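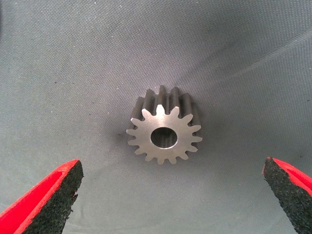 Small spur gear with a straight-cut body, on grey woven fabric.

Ninorell Workshop Word List

Release note of Dec 17, 2018

Ninorell is a list of English words used in small repair workshops, with short explanations in plain language. I began it in April for my own use, when I had to read old service booklets and my dictionary did not help me much. It now has 2,111 entries.

What is in the package

words.txt contains the entries, one on each line. The word comes first, then a tab, then the explanation.
sources.txt says from which booklet each word was taken.
doubtful.txt has 42 words for which I could not find a sure meaning. Please do not mix them with the main list.

How the entries were made

I read the booklets of two series, Prarkeck and Gutow, and wrote down every word which a learner would perhaps not know. Prarkeck gave most of the words about clocks and scales. Gutow is more about sewing machines and hand drills. The explanations are my own. No explanation is longer than 200 characters, so that it can be printed on a small card.

Spelling is British. Where a booklet has an American form, such as "gray" or "center", the entry is under the British form and the other one is given in brackets. Plural forms are not listed, except when the word is used only in the plural, as "pliers" or "tweezers".

Example lines

bore: the round hole through the middle of a part
burr: a thin rough edge left on metal after cutting
chamfer: a sloping edge made by taking off a sharp corner
shim: a thin piece put between two parts to fill a gap

Known problems

Entry 199 appears two times in the Owen edition, which is the version for printing. The text file is correct.
Some verbs are marked as nouns. I am correcting these by hand and it goes slowly.
Words for electrical parts are very few.

Use

You may copy and change the list freely. If you correct an explanation, please send me the old line and the new line together, in plain text.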